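共用房间的平面:十一月整理安排与日常用法

楼里的浅色平面入冬以后要集中清理一遍,桌面、柜顶和窗边的搁板都算在内,周二开始,从Gukel厅做起。
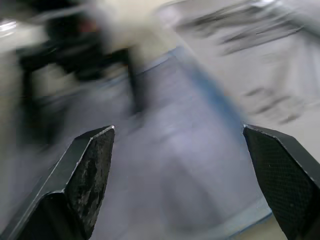

一、先清哪里

顺序是Gukel厅、Vídalín室,最后是走廊尽头的储物间。Gukel厅用的人最多,上午有裁剪班,下午是修补桌,晚上常有人借来包装寄件,台子上的东西一天要换几轮。Vídalín室安静一些,主要是看书和记账的人在用,清起来快,但窗边搁板上堆了不少过期的册子,需要先分拣。储物间放到最后,前两处清出来的东西有一部分要搬进去,先收拾了也是白收拾。

周二上午九点开门,裁剪班停一次,课时顺延,不另收费。下午的修补桌照常,改到Vídalín室靠门的一侧。晚上要包装寄件的,请在六点以前跟前台说一声,前台会给一块干净的垫板,在走廊的长桌上做。

二、浅色面怎么擦

去年用的那种强力去污液今年不再买了。有几处灰白色的桌面擦过以后发黄,边上的颜色也浅了一圈,补不回来。今年统一用温水加少量中性洗涤剂,软布拧到不滴水再上手,顺着一个方向擦,擦完换一块清水布过一遍,再用干布收水。

常见的污渍按下面的办法处理:

茶渍和咖啡渍:湿布盖住,放十分钟,再擦。旧渍可以重复两次,不要刮。

胶带残胶:先用吹风机的低档吹软,用手指从边上往中间推,剩下的用布蘸一点食用油揉掉,最后用洗涤剂洗去油。

铅笔和粉饼的印子:白色橡皮轻擦。裁剪班常用的蓝色画粉用干刷子先扫,沾了水会渗进细纹里。

圆珠笔和记号笔:先不要动,在旁边贴一张纸条,写上位置,由Stijn Desmet统一处理。他手里有一小瓶专用的清洁剂,用法和材料有关,别的人不要自行试。

钢丝球、百洁布的粗面、小刀和砂纸都不许用在浅色面上。深色的工作台可以用粗面,那几张台子本来就是拿来敲打的,有划痕也无妨。

三、桌上的东西放到哪里去

清理期间,桌面上凡是没有写名字的东西,一律先收进蓝色周转筐,筐放在Gukel厅门口,保留到月底。写了名字的东西会放到各人的格子里,格子满了就放在格子下面的地上,请尽快取走。

去年有人反映剪刀被收进筐里以后找不到了,今年剪刀、尺子、针线这类小工具单独装一个带盖的盒子,不和纸张、布料混在一起。盒子交给前台,来认领的时候说清楚样子就可以,不用登记。

布料请自己卷好,不要叠。叠着放进格子,拿出来全是折印,裁剪班的老师意见很大。长于格子的布卷竖着靠在储物间门后,外面套一层纸,纸上写名字。

纸箱不再代为保管。包装用剩的箱子压平以后放到后院,周二下午有车来收。Konport的回收点也收旧箱子,要求是不带胶带、不带泡沫,愿意自己跑一趟的可以直接送过去。

四、这次花多少钱

本次整理从日常维护的款项里支出,预算是3,090元,主要用在软布、洗涤剂、带盖的盒子、垫板,以及给Gukel厅的长台换一块面板。面板是其中最贵的一项,旧的那块靠窗的一头已经鼓起来了,杯子放上去会晃。新面板从Drastville的木料行订,尺寸已经量过,颜色与原来相近,送货日期定下来以后会贴在门口。

软布一共买12条,按房间分开用,角上缝了不同颜色的线:Gukel厅是红线,Vídalín室是绿线,走廊是黄线。用过的布投进水槽旁的桶里,不要晾在椅背上。去年椅背上的漆就是被湿布捂花的,有两把送去重新上了漆,又花了210元,这笔钱今年不想再出。

五、清理完以后

以下几条从整理结束那天起执行,贴在各房间门内侧,内容与本期相同。

用完台面,离开之前擦一遍。干布在抽屉里,湿布在水槽边。

热的东西一律垫垫子。锅垫和杯垫放在窗台左边,不够的话厨房还有。熨斗只在熨烫板上用,临时铺一条毛巾在桌上熨也不行,毛巾隔不住多少热,下面的面层一样会起泡。

裁切必须用垫板。垫板有大小两种,大的立在墙边,用完放回原处,平放在地上容易被人踩弯。

颜料、染料和鞋油只能在深色工作台上用。用的时候铺旧报纸,报纸在储物间进门右手的架子上。

台面上不过夜。没有做完的活,连同零件一起装进托盘,托盘上插一张写了名字和日期的卡片,放进储物间的架子。架子上最多放一个星期,过了一个星期会有人来问。

儿童手工课结束后,由带课的人检查一遍桌边和桌腿,贴纸和黏土多半在那些地方。黏土干了以后比较好取,用塑料卡片推一下就掉,湿的时候越擦面积越大。

六、几件零碎的事

Vídalín室的窗边搁板清出来以后,准备只放植物和当期的册子。旧册子想留的,请在周二中午以前自己拿走,剩下的送到旧书点。有一套缺第三本的园艺手册,谁家里有这一本,麻烦带来配齐。

走廊的灯有一盏时亮时不亮,已经报修,清理当天如果还没修好,会临时加一盏落地灯。走路请留意电线。

有人问能不能给长台铺一块整张的塑料桌布。去年试过,底下容易积水,揭开以后留了一片发白的印子,所以暂时不铺。需要防水的时候,用垫板或者托盘。

愿意来帮忙的人直接到Gukel厅就行,早来晚来都可以,带一双橡胶手套,穿不怕弄脏的鞋。茶水由厨房准备,中午有汤和面包。对洗涤剂过敏的人可以去分拣册子,或者帮忙卷布。

关于面板、污渍和格子的问题找Stijn Desmet,他周二全天在,平时下午三点以后在前台旁边的小屋里。留纸条也可以,请写清楚是哪个房间、哪张桌子。

相关内容
储物间架子重新编号
裁剪班冬季时间表
修补桌:本月可以带来的东西
Vídalín室借书办法
走廊长桌的预约
厨房杯碟归位须知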